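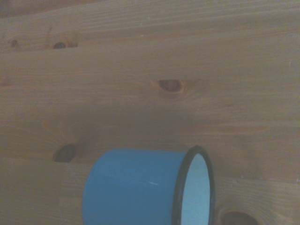
Frans Cuypers was unconvinced when he read the first draft of this release. A mug on its side is still one mug on one table, he wrote in the margin, and he asked that the result be put no more strongly than the trials allow. We have tried to do as he asked.

Rokex publishes results on picking up toppled cups, and asks for them to be read with care

13 April 2020

Rokex today publishes the results of a study into how a robot arm can pick up a drinking mug that has fallen over. The method, called Jodimance, was developed with Amrani and tested over 510 attempts on enamel mugs laid on a wooden table. The arm lifted the mug and held it clear of the table in 271 of them.

That is more than half, and it would be easy to build a headline on it. We would ask editors not to. A waiter who managed that rate would be looking for other work, and the table in our tests held none of the plates, spoons and crumbs that a real one does.

Upright mugs have been handled well for years, by us and by many others. A mug on its side is harder. It can roll when touched, its handle may be tucked against the table, and the rounded side gives two straight fingers little to hold. Most published work avoids the problem by starting every trial with the mug standing up. We did the same until last October.

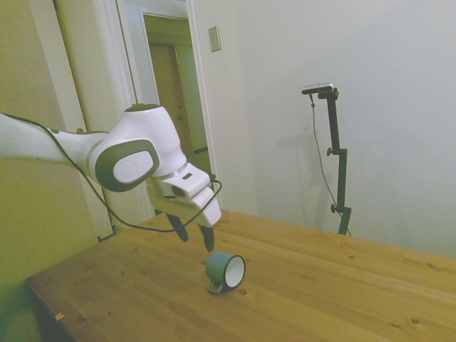

The arm above a green enamel mug, with the gripper open.

Jodimance compares the view from the wrist with views from fixed cameras beside the table, and picks an approach angle from the two together. It does not build a full model of the mug. The idea is that the wrist view is best for the last few centimetres and poor before that, while a fixed view is the other way round. Whether this accounts for the improvement is open to question. When we switched the fixed views off, the arm did worse with some starting positions and no differently with others, and we cannot yet say what separates the two groups.

A trial counted as a success if the mug left the table and stayed in the fingers for 9 seconds. Dragging did not count, nor did tipping the mug upright by accident, although that happened often enough for somebody to suggest we score it. 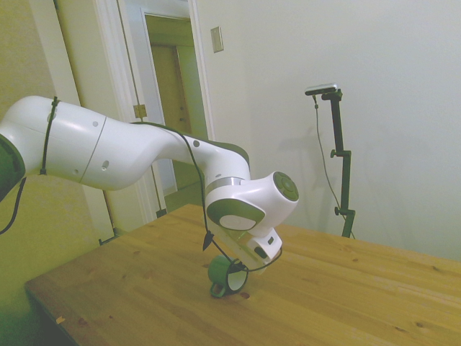 We settled on that rule before the trials began, and it has a weakness. It says nothing about whether the mug could then be put down the right way up, and for most uses that is the whole point. We tried it in a small side test and the results were too uneven to report as a rate. They are described in the paper, with the failures left in.

The comparison method was Drultard, our own earlier approach, which plans the whole movement before the arm sets off. Drultard did worse overall, but it had been tuned for upright mugs and was given no new training. A fairer contest would tune both for the same job. That work has not been done, and until it has, the gap between the two should not be quoted as a measure of progress. 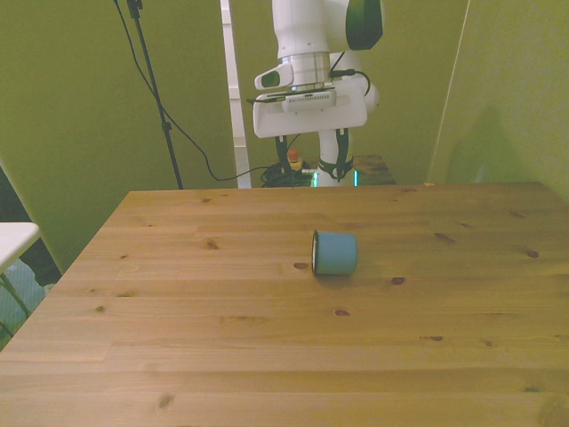
Blue cup on its side on the pine table, with the arm behind.

Lighting was ordinary room light throughout. The mugs were plain in colour with white insides, and we expect glass or patterned china to be more difficult – possibly a good deal more.

Rokex has no product based on Jodimance and is not announcing one. The paper, the trial records and the scoring rule are available on request from the Rokex press office, and groups wishing to repeat the tests with their own mugs are welcome to ask for the set-up notes.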